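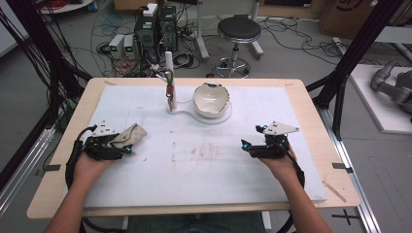
手持ち式グリッパで集めた動作例は、遠隔操作で集めた例より1件あたりの時間が短いが、布のように形の定まらない対象では失敗例の扱いを先に決めておかないと後工程で困る、との意見がPinsideから寄せられた。Zomsteadが10月に始めた布操作データの収集についてである。

Zomsteadは2025年12月17日、学習用の動作例が500件に達したと発表した。作業者が両手にグリッパを装着し、台上の布をつまむ、持ち上げる、折るといった操作を行い、頭部視点の映像と開閉量を同期して記録する。1件の長さは25秒を上限とし、開始時の布の置き方は8通りを順に用いる。

失敗例については、把持の外れ、二重把持、時間超過の3区分でラベルを付け、削除せずに保存する。学習時に含めるかどうかは利用側で選択できる。

記録形式の変換はBosmanが担当した。左右の時刻ずれは収録ごとに補正し、補正値もメタデータに残す。照明条件を変えた追加収録はSkodcombeの施設で行う予定で、台の高さと作業面の寸法は現行の設定に合わせる。

評価用の動作例は学習用と別に収録する。公開範囲は未定。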